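May 2014, dye notebook, carrying on from batch 1031

Farzad was right about the rinse, and I owe him a cake. We left the weld bath to cool overnight with the wool still in it, and the colour came up far softer than I'd dared hope, though the smell in the back kitchen was something else (sorry, Murdo!).
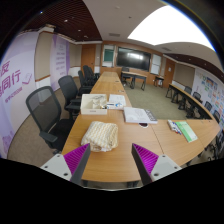
Batch 1031 had 2 teaspoons of chalk in it and I think that was one too many. The skeins went a bit sharp, nearly lemon, and I do want something you could live with on a sofa. Next time I'll halve it and keep the lid on.

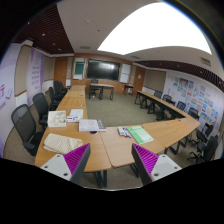 Saeed has been asking when we'll try a proper big length of cloth, and I keep putting him off until we have somewhere to lay it flat. Five metres on the kitchen floor was no fun for anybody's knees. A long run of tables in a U, pale wood with a nice rounded front edge, would do me very well, with old sheets put down first.

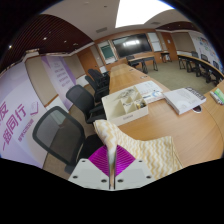

Resist stripes are the next thing, and Gholamreza wants them dead straight. I've been arguing for a wobble, because a straight line shows every little bleed and a wavy one forgives you. Yellow zigzags running across white, like the ones on that folded cloth, are just what I mean. Paste to be mixed thicker than last time, and ask Murdo where he put the good brush.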